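The Art of the Flat Shirt

In Fernmont, Yareli Figueroa teaches an evening course that many people laugh about before they come. She teaches folding. Her pupils bring old T-shirts, sit down with a cup of tea, and learn again what their mothers showed them too quickly.

"First you look for the hem," she tells them. "The stitching is a straight line, and it will guide your hand."
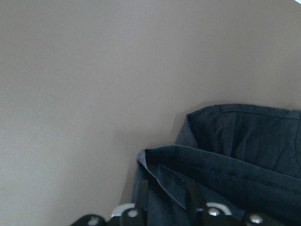
Joleo Magazine | Home & Living Desk

Dark cloth is the most difficult, she says, for in navy or black the creases hide themselves until you wear the shirt. She asks everybody to turn a corner over and feel the seam with the thumb.

Then comes the part I liked best. The shirt must lie with its face up, the sleeves open to both sides, and you pass the palm from the collar down. A big print on the chest is a help, as you can fold around it and still know in the drawer which shirt it is. I have 25 of them at home, and I went back and started the same night.
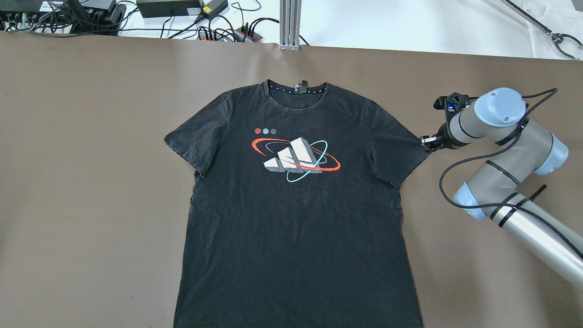 Ready for the first fold: a black T-shirt with three slanted bars and an orange-red ring on the chest.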